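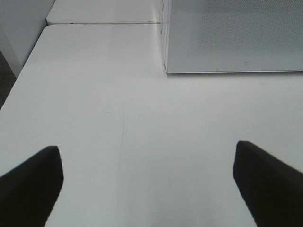 *Open gripper, white tabletop.*

# Getting a copy of a court file in Ternano

Sabine Wiegand, updated 14 Jan 2025

Quick version. Covers closed criminal cases at the Ternano courthouse. Sealed and juvenile files are a different process, not covered.

## 1. Get the case number

Search the public index by last name. Try every spelling. The index is called Claro now, old links still say Weko, same thing. Common names will bury you, I once got 1,266 hits on one search. Filter by year first, then by charge.

Write down the number exactly, dashes and letters too. The clerk won't guess. 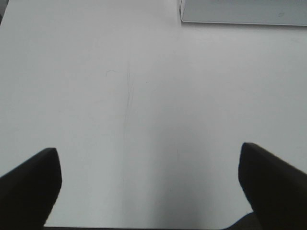 ## 2. Decide what you need

Don't ask for "everything." You pay by the page and a contested case can run to some 3,000 pages. Usually you want:

- the complaint or charging document
- the docket sheet
- the plea form, if there was a plea
- the judgment and sentence
- any protective order, plus changes made to it later

Start with the docket sheet. It lists what else is in there so you can order the rest by date.

## 3. Fill out the request form

Window 2, Egger Street entrance. Or print it at home. Fill in:

1. Case number and defendant's full name
2. Documents wanted, one per line
3. Plain or certified. Certified costs more, only get it if an agency or another court is asking

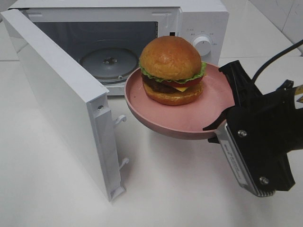 4. Your phone number. Really. They call if somthing's missing, they don't email
5. Pick up or mail

Sign it. Unsigned forms go back in the pile and you wont hear about it.

## 4. Pay and wait

Check or card, no cash since May. Files kept in the building take a day or two. Older ones come from off-site storage, allow longer and call before you drive over. Once the copies are ready they're held 24 days at the window, then shredded, no refund.

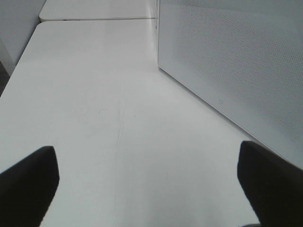

*Fingers apart, low over the table.*

## If you get turned down

Ask for the denial in writing, with the rule they're relying on. Often it's one page that's restricted and the rest can be released with that page pulled. Ask for exactly that, on a new form, same case number.

Names of victims may be blacked out. Normal, don't reorder.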